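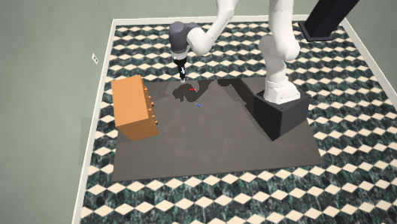 *Cell model, drawer station. Red and blue pieces on the bench, gripper over the red.*

December, 6.40 a.m.

In before the day shift to go through the model with Lingyun Duan before the others saw it. She has the arm on its pedestal at one end of the bench and the drawer unit at the other, knobs facing the arm. The floor is still whatever the software came with, green and cream diamonds. Ours is painted concrete. I asked her to leave it, as changing it costs an hour and alters nothing in the reach calculation.

The task as specified by Barredo: pick a small part off the bench, open the correct drawer, place, close. At present this is done by hand at five stations in the Trosevham building. The order is for 3459 kits before the end of the quarter, and the rate we have is adequate for that. It is not adequate for the next one.

Points from the morning:

- Parts lying at an angle to the gripper are the weak case. Lingyun wants the wrist to turn before the descent. I would sooner fix the feed so they arrive straight, but Olluvetti quoted for a feeder and the figure was not sensible.
- The drawers are modelled as running freely. Ours stick, the lower ones badly. Friction value to be measured, not guessed.
- Shadows on the bench will matter once we rely on a camera. Lighting over station 4 to be checked with the arm's position in mind.

Britt-Marie Rustad came up at ten. She has run the sorting stations longer than I have been employed here and she asked better questions than Barredo did. Who clears a dropped part, and does the arm stop when they reach in. What happens to the evening allowance if the arm runs the evening. Whether the person minding it is paid as a sorter or as a setter. I could answer the first one. The arm stops when the gate opens and restarts only from the panel, outside the gate.

The pay grade is the real item. Minding the cell means reading fault codes, resetting the drawer unit and logging the rejects, and that is setter's work by our own job sheets. Management have it down as sorter. I have written to say so and attached the sheets. Two of the sorters have asked for the training already. One has said plainly that she does not want it and would like to go to packing, and packing has no vacancy until spring.

Afternoon lost to Pusta, whose licence server was down until three. Lingyun then started a batch of 2000 simulated picks with the part angle varied. It will run overnight. 104 are set aside with both parts nearly touching, at Britt-Marie's request, as she says that is how they come out of the tray.

To do: spring balance for the drawer test, gate drawing to Britt-Marie, chase the reply on grading.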